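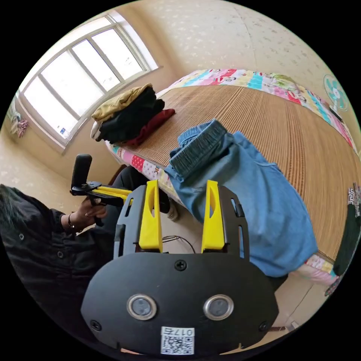 Eirini Tsolakis wants to know whether jeans really have to be washed every time you wear them, or whether grown-ups just say that. Good question. Plenty of people will give you a very sure answer, and the sure answers don't agree with each other, so let's be suspicious of all of them.

Why do clothes get dirty at all?

Two kinds of dirt end up on your clothes. One kind comes from outside: mud, ketchup, paint, whatever was on the bus seat. The other kind comes from you. Your skin lets out sweat and a bit of oil all day long, even when you are only sitting and reading, and it sheds tiny flakes too small to notice.

Fresh sweat hardly smells. The smell comes later, when bacteria (living things far too small to see) feed on what you left behind. They like warm, damp places, so socks and the armpits of T-shirts go whiffy long before the knees of your trousers do.

So how often?

Pants and socks: every time. I have looked for a good argument against this and haven't found one.

T-shirts: usually after one wear, or two if it was a cool day and you didn't run about.

Jeans: this is where the arguing starts. Denim is thick cotton, and most of it doesn't press against the sweaty parts of you. Lots of people wear a pair several times between washes and come to no harm. If they're muddy or they smell, wash them. If not, hang them up and wear them again.

What about putting jeans in the freezer?

You may hear that a night in the freezer kills all the germs. I don't believe it, and you shouldn't either without some proof. Cold makes most bacteria stop growing, but many of them survive it and carry on once they warm up. And freezing can't take away mud or sweat. You just get cold, dirty jeans next to the peas.

Does hot water clean better?

Sometimes. The number on the washing machine dial is the temperature in degrees Celsius, and 30 is fine for most everyday clothes. Detergent does a lot of the work. One end of each detergent molecule grabs hold of grease and the other end grabs hold of water, so the grease gets pulled off the cloth and rinsed away. Hotter washes help with things like towels, and with bedding when somebody has been ill. They also use more electricity and can make colours fade faster.

The shop in Britusthorpe where I buy my soap powder has a poster for a brand called Brustex. It says "143 stains gone!" Which stains? On what cloth? How long had they been there? The poster doesn't say. When an advert gives you a big number and no details, ask for the details.

Try it yourself

Find an old white cotton rag and ask if you may cut it up. Put the same small dab of ketchup on two pieces. Leave them until teatime. Wash one in cold water with a drop of washing-up liquid and the other in cold water with nothing added — rub both for the same length of time, or the test isn't fair. Then let them dry and look at them by a window.

Write down what you see, even if it isn't what I told you to expect.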